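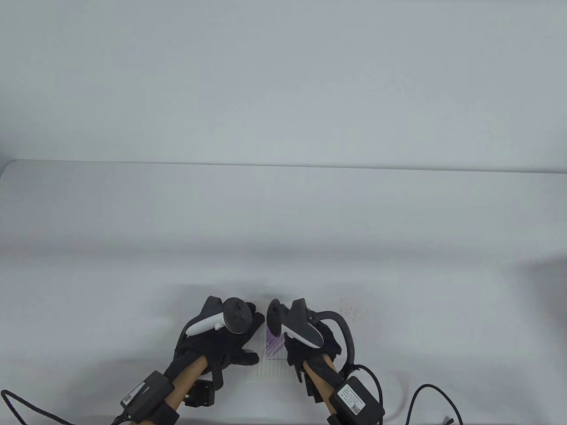

Fluvarbridge Junior Football Programme
Progress report to the Brellberg Fund
2022-12-05

Period covered: the first half of the season, up to the winter break

1. Summary

The programme is running at both grounds and the main targets for the period have been met, apart from the one for referees. Registrations stand at 266 players in the under-9 to under-16 age groups. We asked for funding on the basis of 240, so the pitches are busier than we planned for and the coaching budget is tighter than it looks on the sheet sent with this report.

One item needs a decision from the Fund before the end of January. It is set out in section 6.

2. Teams and fixtures

We have entered every age group in the district league for the first time. The under-13 girls were short of players at the start and nearly withdrew, but a joint session with the two secondary schools brought in enough to fill the squad. They lost their first three matches and have been unbeaten since.

The under-16s are out of the cup. They went out on penalties away from home after finishing the game with ten players. The red card was for a second booking and there was no appeal.

Four home fixtures were lost to a waterlogged pitch, all of them at the Lower Ground. Two have been played since and two are still to be arranged. The league has agreed that these can go into midweek once the evenings are lighter.

3. Coaching

Kumiko Sasaki took over as head coach in the summer and has changed the weekly pattern. Each age group now has one session of 60 minutes on ball work and one of 90 minutes which ends in a full game. The younger groups found the longer session hard going at first, so for under-9s and under-10s it has been split by a proper break.

Five parents have finished the introductory coaching course. Two others started it and dropped out because of shift work. They have been offered places on the spring course and one has accepted.

The referee target has been missed. We said we would train 4 young referees by the winter break and have trained one. The course we had booked was cancelled by the provider and the replacement date clashed with school exams. The remaining three are booked for February. In the meantime we are paying for outside referees, and the extra cost is shown on line 12 of the sheet.

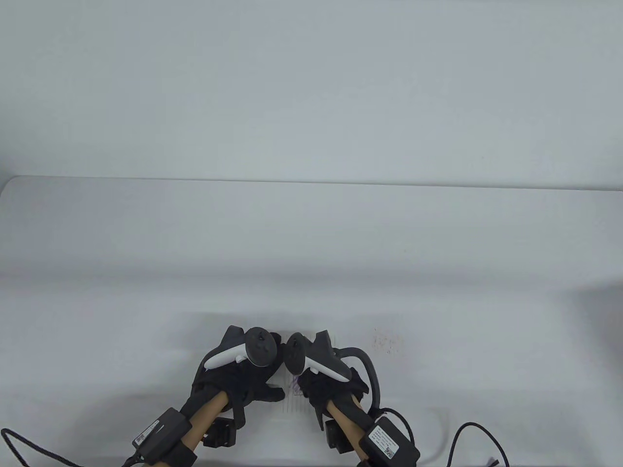

Gloved hands over a white table.

4. Grounds and equipment

The new goals for the small pitches were delivered by Maruyama in September. One crossbar arrived bent and was replaced within a fortnight at no charge. All the goals are now anchored and have been checked.

Drainage at the Lower Ground is still the main problem. The contractor, Civon, cleared the ditch on the railway side and this helped the far corner, but the goalmouth nearest the pavilion holds water after any heavy rain. Civon's view is that the pipe under that end has collapsed. They have quoted for a survey and, separately, for the repair. Both quotes are attached.

The changing room heaters work. The showers in the away changing room do not, and visiting teams have been told this before they travel.

5. Money

Spending is slightly under budget overall. The underspend is in travel, where parents have been sharing cars and we have hired the minibus less often than expected. Coaching fees are over budget because of the extra players. Pitch hire is also over, as we used the school's artificial pitch on the weeks when the Lower Ground was closed.

Subscriptions have been collected from all but a small number of families. Where a family has asked for help we have used the hardship money in the grant, and that line is a little over half spent.

6. Decision requested

We would like to move the travel underspend into the drainage survey. It covers the survey in full but nothing towards the repair. If the Fund agrees in January, Civon can do the work before the second half of the season gets going.

7. Next period

League matches restart after the school holidays. The under-11 indoor tournament goes ahead in the sports hall as in the original plan, with eight clubs entered so far. The next report will include the referee course results and, if approved, the findings of the survey.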